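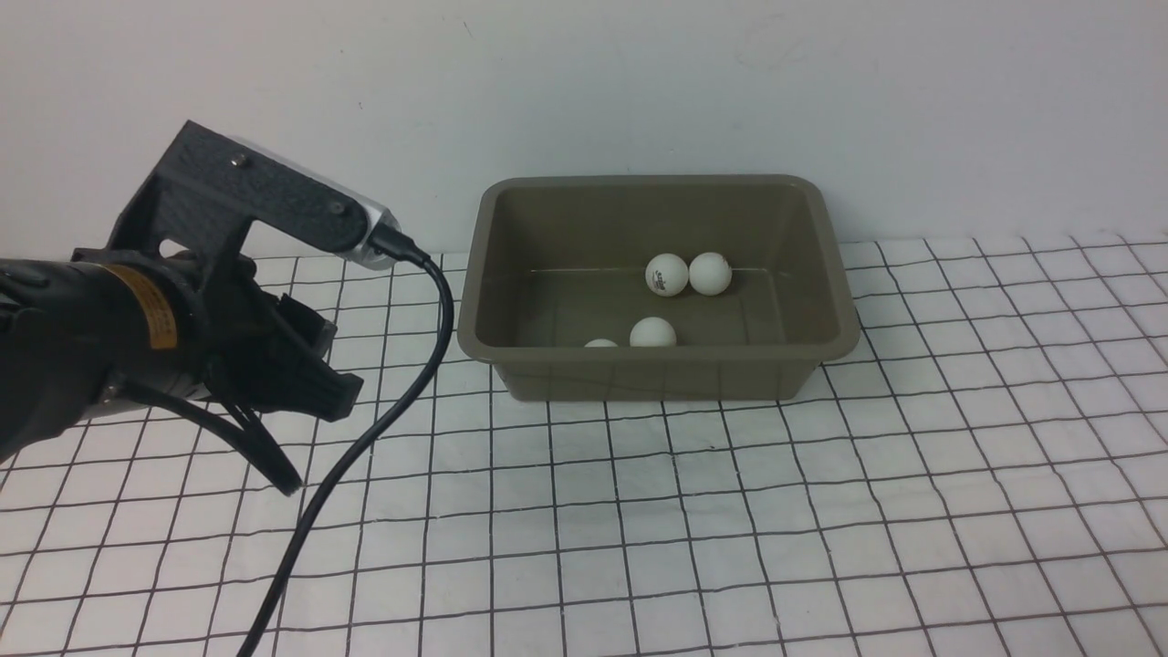

Trevlow episode guide: where we are in October

Hi Adhiambo,

You asked for something short and I'm going to do my best, but you know me. The quick version is that the guide to all three seasons of Trevlow is mostly written, the subtitle notes are behind, and I've spent less of the Sumico grant than I thought I would by now.

Seasons one and two are finished and up on the site. Each episode has a plot summary, a cast list with who plays whom (down to the guy who sells newspapers outside the courthouse, because people write in asking about him!), and a page of notes on the legends the writers borrowed. Season three is drafted up to the ferry episode. I got stuck there for a week since the broadcast version and the disc version end differently, and I couldn't decide which one counts. I've gone with broadcast and put the disc ending in a note underneath.

The character pages took over my summer a bit. Inspector Magalhães alone runs to six screens, mostly thanks to the business with her brother in season two, where he's dead, then in Lisbon, then dead again. I watched those three episodes back to back with a notepad and I'm fairly sure the dates in the script don't work. I wrote it up as it plays on screen and left the arguing to the comments, which have been lively – 257 of them on that one page, and I've read every one.
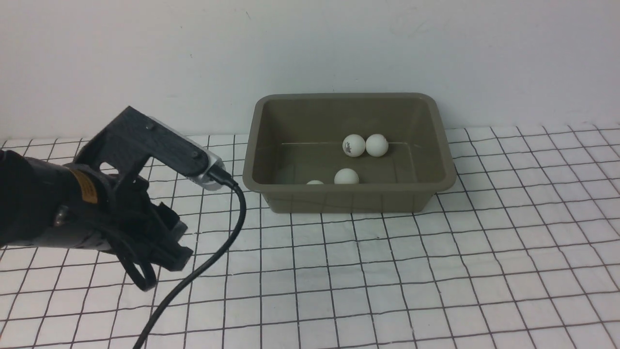 The folklore notes are the part I'm happiest with. The heron that shows up on the killer's letters comes from the Trellach story, the one about the bird that stands on the church roof the night before a drowning. The show changes it to a harbor office and drops the drowning, and I think that's why so many viewers missed it. Lourenço Quintela tracked down two older versions for me and translated both, and they don't agree on whether the bird is a warning or the cause of the whole thing. I've printed them side by side. He also caught me mixing up two different saints, so thank him if you run into him.

Now the subtitles. We promised notes on 200 lines where the English subtitles lose something from the original, and I have almost 20 that I'd be willing to show anybody. It's slow going. A pun takes me a whole evening, and the coroner makes a lot of puns. I'd like to move this piece to the spring and do it right. If that's a problem for the grant schedule, tell me and I'll cut the list down to season one.

Money: the discs and the web hosting are paid for. The translation fee went out last month, and the line for the second translator hasn't been touched. I'd like to put part of it toward an index, so people can look up an actor and find every episode they're in. Right now you have to guess the season and scroll, and I get grumpy emails about it.

Next up is the rest of season three, then a proper page on the theme music, where I still don't know who sings the second verse. The end credits only list the composer. I've written to the production office twice and will try again on Friday.

Could you let me know about the index money and the spring date when you get a minute? I'll hold off on both until I hear from you.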